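To: Istley Growers and Hunters list
From: Anneli Salminen, Kerlow Local Food Cooperative
Date: Jan 25, 2020
Subject: Re: Venison and root crop storage, spring share

Members who wrote regarding the spring share will find a reply below.

> The notice says venison orders close before the root crops are sorted.
> Does a household that wants both have to send two forms? And is the
> 40 pound limit per household or per person?
> Sjöberg, Hunau Road

One form is sufficient. Please mark both sections and return it to the Kerlow office. The limit of 40 pounds applies to each household and covers venison only. Potatoes, carrots and rutabagas are sold by the sack, with no limit at present. 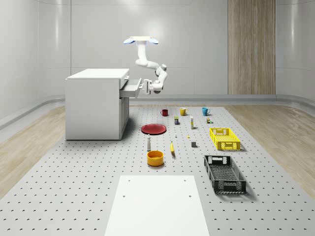

Robotic arm at an open cabinet drawer, computer rendering.

The cooperative has 3,000 pounds of root crops in the Hunau cellar, of which 2,000 are reserved for members until April. The remainder will be offered to the Istley school kitchen – the terms are unchanged from last year.

Hunters who wish to donate a deer should use the processor in Istley and keep the tag number with the carcass. The processing fee of $50 is paid by the cooperative on receipt of the signed slip.

Anneli Salminen
Member Services, Kerlow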